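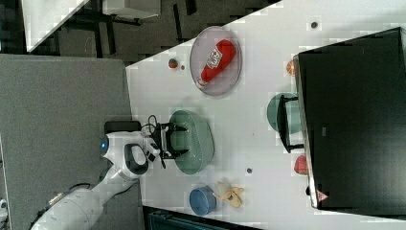
4.2 What people do with the in-between things

When I started this part of the study I figured the dishes would be boring. A bowl is a bowl, it goes with the other bowls, and I could move on to the fun stuff. Then I read through the 369 tidying notes that our 17 households had logged in Fluvix, and bowls were all over the place! People wrote that a bowl was "put away" when it had a toy onion in it, when it was holding hair clips, when it was upside down over a cookie. So I had to back up and ask what a bowl was doing on the table before I could say anything about where it ended up.

Marisa Guerra and I sorted the notes with the Britell scheme, which has six bins: eating, serving, storing, play, trash, and "leave it." The first three gave us very little trouble. Play was the messy one, mostly because play food and table dishes end up in the same spot after a pretend meal, and the people cleaning up don't agree on which set owns the plate.

Figure 4 shows the kind of table I mean. There's a round lilac plate you can see through, and a red squeeze bottle of ketchup is lying on it. A little strawberry toy sits to the left of the plate. Farther down, a blue cup is on its side next to a yellow toy banana peel, and between those and the plate is a big sage-green bowl. I showed this table to the households in Wasside and asked them just one thing: what would you pick up first, and where would it go?

The strawberry and the banana peel were easy (play, every time, and usually in one trip). The ketchup split people badly. Some went straight for it and said it belonged in the fridge door, end of story. Others treated it as part of the toy meal because it was on the plate and the strawberry was close by. One parent changed her answer twice while she was talking to me – first fridge, then toy bin, then "well, I'd have to pick it up and squeeze it." I love that answer, and I've marked it as undecided in Table 3.

The green bowl was the real surprise. Most people wanted to use it before they put it away. They'd drop the toys in, carry the whole lot off, and deal with the bowl later, so for a few minutes it's a storage thing, whatever it was at lunch. The Britell scheme has no good way to record that. Marisa's fix was to write down the bin twice, once for the carry and once for the final spot, and we went back and recoded the earlier notes that way. It took us most of October.

Small stuff got skipped a lot. A second green bowl is partly tucked away at the right side of the table in Figure 4, and several people never brought it up. The same goes for the little dark dots here and there on the tabletop. When I pointed to them, the usual answer was "leave it" – or that they'd get wiped up at the end with everything else.

Yolanda Salcedo ran the same questions with nine of the households over in Ham, and her answers on the ketchup lean harder toward the fridge than mine do. Her sessions were right before dinner and mine were mid-morning, so I wouldn't read too much into the gap. We come back to time of day in Section 5.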